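Household chore robots

A household chore robot is a machine meant to do the small jobs around a home – putting away groceries, folding shirts, wiping a counter. I've been following these for years, and my short answer to "can they do it yet?" is sort of, slowly, and it depends a lot on the chore!

Sorting produce

Putting fruit and vegetables where they belong sounds like the easiest job going. Apples roll, though, and plums bruise, and a grip that suits a carrot may be all wrong for leafy greens. Soft surfaces make it harder too (shiny plastic is awful for cameras). The Pendberg arm I watched on a Tuesday needed 32 seconds to move one orange into a bowl, which my nephew found hilarious.
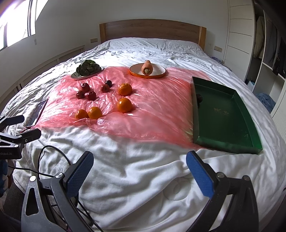

Gripping

Most chore machines use two fingers with soft or ribbed pads. You press from both sides, you lift, and for round things like apples that's plenty. Azlan Govindasamy, who tests grippers at Hanley, told me his team ran 500 apple pickups in May and dropped 30 of them. I'd call that good for a machine and pretty bad for a grocery clerk. A lot of the teaching is now done with hand-held grippers – a person does the chore with the same kind of fingers the robot has, and the recordings are used to train it.

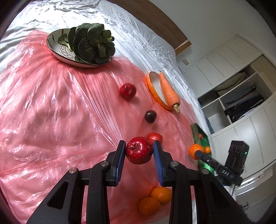

Cost and availability

Triantafyllou sells a tabletop arm for $4,000, without the software you'd want for kitchen work. Brumeck keeps promising a full home model, and I'd love one, but I still put my own groceries away.

See also: Robot gripper, Dishwasher, Laundry folding machine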